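Meltarura Guest Kitchen, Walatow floor
Monthly check, August

Counter and cabinets
Edges and seams sound: OK
Surface clean: Needs a wipe. A few specks and smudges near the bottle.
Cabinet doors close flush: OK

Refrigerator and freezer
Door seals: OK. Wiped with warm water.
Freezer drawer slides to full extension: OK
Rails clear of ice and crumbs: Left rail stiff for the last 2 inches. Reported to Nandach, part due within 10 days.
Drawer left open: Must be shut after loading. Alarm sounds after 30 seconds.

Drinks
Bottles capped when not in use: OK
Bottles stored upright: See comment.
Glass bottles in freezer: None found

Comment: tea bottle with white cap and green label, at the counter by the refrigerator.
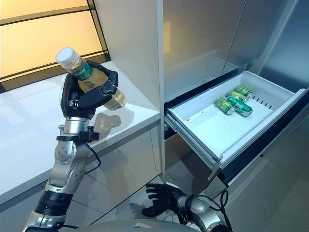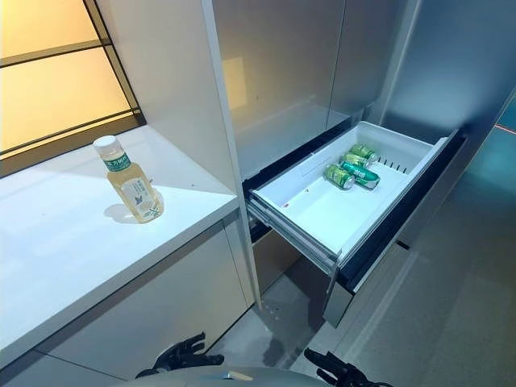

Full bottles must not go in the freezer drawer. They swell and split, and the bin is slow to clean. Chill them on the door shelf and mark them with the room name. Unmarked drinks are cleared at 9 each night. Moya room still has no marker pen.

Floor in front of drawer: No mat. Dark, wet-looking patches beneath the drawer.
Next check: after the rail is replaced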